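Grants > Atano Parish Records > Progress reports

Report to the McGrath fund, November 25, 2007

We have now typed up 3,372 burial entries from the Drisevico registers, and the dead remain poor spellers.

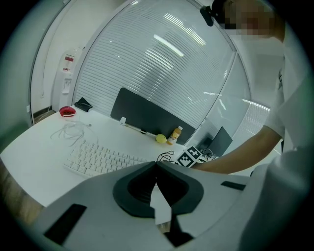

White keyboard and cables on the desk.

Three of the four Uvska volumes are back from the binder. The last is due in December - he did not say which one.
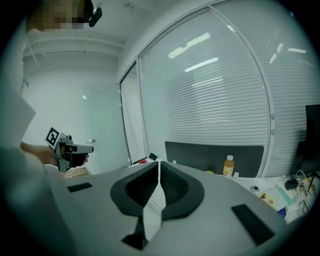
Marriages are slower, as two clerks shared one pen and no alphabet. Checking is still done by hand, and Vesna Janevski's queries go to Vesna Yordanov. Post for either reaches both.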